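Workshop book, March, morning
Glue trials for the Landeria cases, carried on from last page

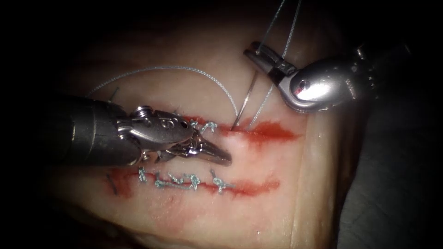 Hide glue batch from yesterday gone thin again. Suspect the pot thermostat, reads fine but the glue smells cooked. Timo says he left the lid off over lunch, so could be that as well. Made up a fresh lot, soaked the granules overnight this time like Eckhard keeps telling us.

Cases are the six drawer fronts plus the two carcass sides with the lifted veneer. Walnut, old, very dry. Fröhlich want them back before the hall is repainted and won't say when that is. Rang twice. Left a message with Bastian Wegener's office.

Side A: worked glue under the blister with the thin palette knife, warm caul, newspaper between, clamped. Left 4 hours. Came up flat apart from the corner nearest the lock, still sounds hollow when tapped. Will slit along the grain and try again, smaller clamp.

Side B: not touched. Somebody has been at it before with white glue, horrible stuff, gone rubbery. Tried warm water and a swab on the back edge, softens but slow. Vinegar a bit quicker. Do NOT use the heat gun, the finish blooms (see the mark on the test offcut, my fault).

Sanding: 400 on the offcut is too fine to key the new shellac, went back a grade. Benedikt thinks we should not be sanding at all, only cutting back with pumice. He may be right, but not on the drawer fronts, they are covered in candle wax or somthing like it.

Shellac flakes from Uvetau arrived, darker than the last bag. Dissolved a small jar, strained through an old stocking. Need to compare on walnut once it's had a night to settle. If too red, mix with what is left of the blond.

Missing: one escutcheon, third drawer. Was in the tin marked Trurkadus, now isn't. Timo to look under the bench and in the hoover bag.

Screws all back in thier own envelopes, labelled. Brass ones cleaned with chalk and meths only.

Hours so far 23, quote was a good bit less. Tell Hauke before he sends the bill.

Still to do
slit and reglue corner, side A
more vinegar, side B
wax off drawer fronts, white spirit first
order granules, and a new lid for the pot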